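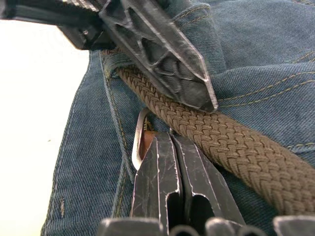
Laundry is where most of our third quarter went, and belts are where most of the laundry time went. When we wrote the proposal, the garment work was described as sorting, flattening and folding, with a line about "emptying and preparing items" that took up less space than the budget for extension cords. Preparing items has since become its own job. A pair of jeans comes in with a belt still in it, and the belt has to come out before the jeans can be washed or folded. The one we use most is a brown braided elastic belt with a metal buckle and a bit of leather behind it, threaded through a denim loop with very little room to spare. The fingers have to close on the belt and leave the denim alone. Our software is still poor at telling the two apart once the cloth bunches up.

Work done this period

We ran 112 belt removals on jeans laid on a flat table. In 64 of them the belt came fully clear of the loops without a person stepping in. I would ask the foundation not to quote that number by itself. In every one of those runs the buckle had been undone by hand beforehand, and the jeans had been placed face up. With the buckle fastened we made 12 attempts and had no success, so we stopped and went back to the easier case.

The usual failure is dull to watch. The gripper takes hold of the belt and a fold of denim together, pulls, and drags the whole garment across the table. A stretchy belt makes this worse. It gives for a while before anything moves, and the force reading looks fine until it doesn't. Bogdan Ene rewrote the pull so that it goes in short tugs with a check after each one. That helped with dragging and made everything slower. The average successful run now takes 760 seconds. I can take a belt out of a pair of jeans while talking on the phone.

Folding, which was to be the main result of the quarter, is at the same level as in the last report. Towels are good. T-shirts are acceptable if you don't care about sleeves. Jeans have not been tried since January.

Shop-floor trial

The Flitolia returns room agreed to let us work beside their staff on two mornings. Their people open bags of returned clothes, check pockets, take out belts and tags, and put each piece on the right rail. We set up at the end of the bench and were given the slow items. Virgil Hodoroagă kept the log, and his notes are attached. His view is kinder than mine. He points out that the machine did not damage a garment, and that the staff stopped watching it after the first hour, which he takes as a good sign. I think they stopped watching because there was little to see.

The shift lead asked whether it could check pockets. It can't. She asked whether it could be left alone over lunch. We said we would prefer it wasn't.

Equipment

The fingers have taken a good deal of wear. They are scratched over the flat faces and the coating has gone at the edges. Grivard has quoted for a softer set and we have asked for samples before ordering. The wrist camera stays as it is.

Against the plan

Milestone three (mixed laundry, unsorted, no human help) will not be met this year. I said in the spring that it was unlikely and I would now drop the word "unlikely." Laltora's published videos show a similar task done smoothly, and Ms. Neagu asked in her last letter why we can't match them. I can't tell from the videos how many tries were made or who set out the clothes. I would want to know both before comparing.

We propose to spend the next quarter on two things only: finding the buckle in any position, and opening it. Folding would be paused. This changes the staffing split but not the total, and the revised sheet is attached for your approval. If the buckle work shows nothing by the next report, I would recommend ending the garment part of the project and moving the rest of that money to the dish-rack work, where the objects at least keep their shape.

1 October 2021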